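Goodwin bottle and cup refill program adds third drop-off site

Residents of Goodwin will have a third place to return reusable cups and bottles starting Sat 9 May, when a counter opens inside the Nornero market hall. The two existing sites, at the library and the Taltora bus depot, will keep their current hours.

The program took in 2,175 items last month, up from 2,058 the month before. Returned pieces are washed at the Gredireck plant and go back to 29 cafes and snack bars in town.

"People asked for somewhere they could stop on the way home — the market hall was the obvious spot," said program manager Brenda Henríquez.

The deposit stays the same. Items with cracks or missing caps will be accepted, but no deposit will be paid on them. The new counter closes at 6 p.m. on weekdays.
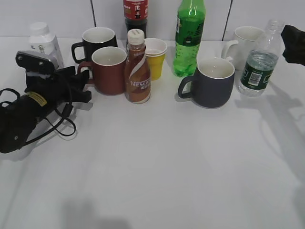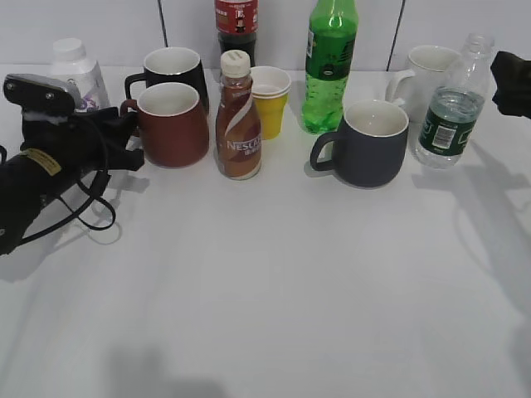

Drinkware and bottles lined up along the back of a white table.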